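Trorus Home Assistance Project
Progress report to the Kiltthorpe Fund, 17/04/2020
Prepared by Fergus Ritchie

Work since January has been on teaching by remote control in simulation. An operator drives the simulated robot through a household task from start to finish, and the software records the camera views and the commands together. The recordings are then used to train the robot to do the task without help.

We planned seven tasks for this period. Five are ready for recording. The other two involve opening drawers, and the drawer joints in our simulator still stick. Jericho Pangilinan is rewriting that part and expects to need another month.

Operators have recorded 61 complete runs so far. Runs where the operator lost control or gave up are stored separately and are not in that number. Most of the lost time came from driving between rooms. The first version of the hand controller turned the robot too fast, and operators clipped door posts. We lowered the turning speed and added a short delay before reversing — this made runs slower but easier to finish.

New operators now get a practice session at the Sison office before they record anything. Two people trained at Ustska have asked for the same session, and we will run it remotely.

Spending is within budget. The second hand controller has been ordered but not delivered, so only one operator can record at a time.

Next period: finish the drawer tasks, add more furniture layouts, and start the first training runs on the tasks that are ready.

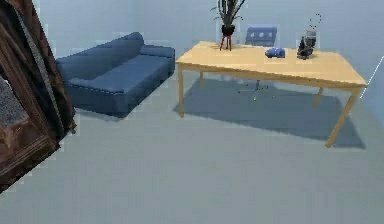
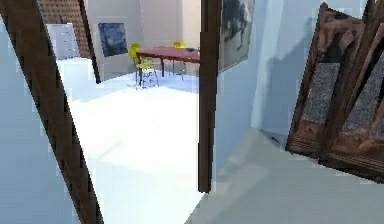 Views from the simulated home: the table beside the blue sofa (first), and the doorway to the room with the red table (second).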